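Lids, mostly

Posted May 20, 2022

Quick one before my shift because I keep getting asked at family stuff "so are the robots taking over yet" and I never have a good answer standing up with a paper plate in my hand.

For anyone new, I work at Keltcombe, the big kitchen out past the ring road. We do hot meals for schools and a couple of care homes. 800 lunches on a normal day, more in October when everybody's back and the evening clubs start up. I'm on the hot side. Have been forever. Bad knees, good knives.

So. Arms. We've got them now. Not on the line yet, in the back prep room, but they're coming on the line after summer and they've been pretty open with us about that. Danerus sells them, Avbridge does the setup and the training, and those are two different companies who each say the other one is in charge of the calendar. Fun.

First meeting was bad. I'll just say it. A man with slides. The slides said "repetitive touches" and had a number, 300 per person per shift, and the number was how many times a day one of us lifts a lid, looks, puts it back. Somebody had sat with a clicker and counted us. I remember the clicker lady, we thought she was from the health department and everyone was washing their hands like crazy that whole week.

And people got quiet. You hear your job described as touches and you start doing math. Rosters, hours, who's newest. I went home and did the math too, on the back of a water bill.

What they're after is lids. I'm serious. Lids, trays, moving a pan from here to there, the boring reach over steam part. I have a scar on my left wrist from 11 years of that reach and so does pretty much everyone on hot side, you could pick us out of a line by our forearms. So when the slide guy said "steam exposure" I did sit up a little. Nobody had ever put that on a slide before.

Emiliano Cuautle from our crew got picked to go work with the Avbridge people two afternoons a week, and then in March they asked for a second person and I said yes mostly out of nosiness. Also it's sitting down. Some of it.

You'd think it would be fancy back there. It's a white table with a grid on it and pots. You do the same move over and over and over. Lid up. Lid down. Lid up, a bit crooked. Then someone shifts the pot over a couple squares and you go again. My record is 78 goes in one afternoon before I asked for a coffee. A shiny lid is apparently a pain, all the reflections, and I said well wait till you see ours, ours look like they've been driven over.

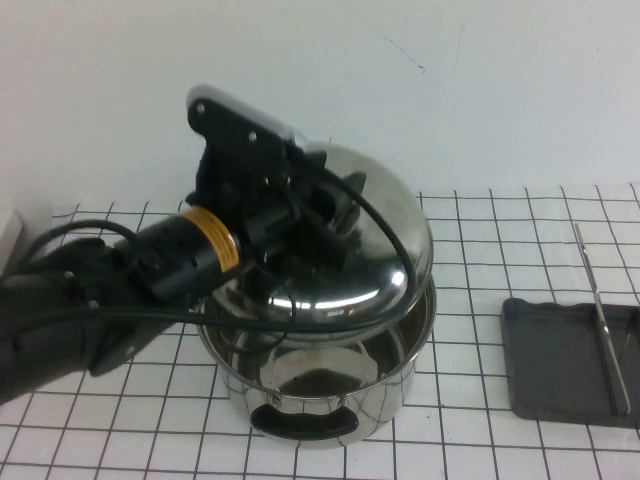
Lid work in the prep room, tongs or whatever that is waiting on the tray.

The thing I noticed first is how gentle it has to be. I slam lids. We all slam lids, it's how you know where everybody is. Roussel, our old head cook (thats his last name, nobody used the first one), could tell who was on which burner with his back turned, by the clang. The arm people don't want clang. They want it lifted level, moved over, set down. I had to learn to take a lid off a pot at the age I am.

And they ask you things. Why did you tip it that way. Well, so the water runs off the back and not on my shoes. The young woman at the laptop typed that in like I'd said something in Latin. Why that side first. Because the handle's there. Because the other side is where the person next to you is standing! It went on like that all afternoon and I came home hoarse. I've never talked about my job that much in my life, including to my husband.

I have mixed feelings about that part. It's nice being asked. It's also me handing over the stuff I know, one lid at a time, on my regular hourly. Emiliano brought this up to management, properly, in writing, and we got a bump for the training afternoons. Not a big one. But it's a line on the pay slip with it's own name now and I like seeing it there.

OK what changes. This is what people really want to know so I'll go fast.

Hours - so far none cut. There's a letter saying no hours cut through the end of the school year after next. I have the letter. It's on the fridge. After that, who knows, I'm not dumb.

Who does what - two people on hot side become one person plus the arm, and the other person goes to plating and the allergy trays, which have been short staffed since I don't know when. Some people want plating. I don't want plating. Plating is cold and they play the one radio station.

Pace - this is the one I worry about and it wasn't on any slide. Right now when you're wiped out you can sort of hide in the lids. You stand there, you lift, you look, you breathe, nobody bugs you. It's a tiny rest. Thirty little rests an hour and you make it to three o'clock. Take the lids away and what's left is all the thinking parts, back to back. Seasoning, timing, the allergy list, somebody yelling. I said this in the last meeting and the slide guy wrote it down, and his face kind of changed, so maybe.

Breaks - see above. We asked for one more break of 20 minutes. They're "looking at it".

Who fixes it - big question mark. Niilo Leinonen is our maintenance and he's been handed a binder. He's one guy. He already does the dishwashers, the lift, the walk-in, and the door that sticks. He told the Avbridge folks he wants a stop button he can hit with his elbow, and that he's not picking up the phone at five in the morning over a pot. I'd vote for him for anything.

The older ones took it better than the kids did, by the way. I figured the opposite. But if you've got six years to go and somebody offers to do the steam bit, you sort of go, huh. It's the ones in their twenties who came up to me after, asking if they should be looking around. I told one of them to put her name in for the training afternoons, and she did, and now she knows more about it than I do. Knows the menus on the screen and everything. Whether that turns into a job with a better title I can't tell her. I hope so. I'd like it if they would say so out loud.

Things I was wrong about. I thought it'd be loud. I thought it would be big, like in a car factory. I thought they'd pretend it could cook, and they've never once said that, to be fair to them. It doesn't taste. It doesn't smell the bottom of a rice pot catching, which I can do from the loading dock.

Things I was right about. Cables. I said day one, where do the cables go, because on our line a cable gets splashed, stepped on, or cooked, those are the options. Still no real answer. "Managed." Managed how.

Also the meeting cookies got better after we complained, so write your letters people.

I'm not for it or against it, I know that's annoying. My wrist is for it. The bit of me that likes the clang, not so much. I've been going in on training days and then back to hot side the next morning and catching myself setting the lids down softly, and the guy next to me asked if I was feeling OK.

Comments are open again, I turned off the thing that was eating them. If your work has gone through this, school kitchen or hospital or whatever, tell me what you wish you'd asked for in writing. Next meeting's coming up and I've got a list going, it's got the break on it, the elbow button, the cables, and a thing about who wipes it down at the end of the night, because I have a feeling I know who.

Have to run, bus. Rhubarb recipe next time, I promise, I know I said that last time.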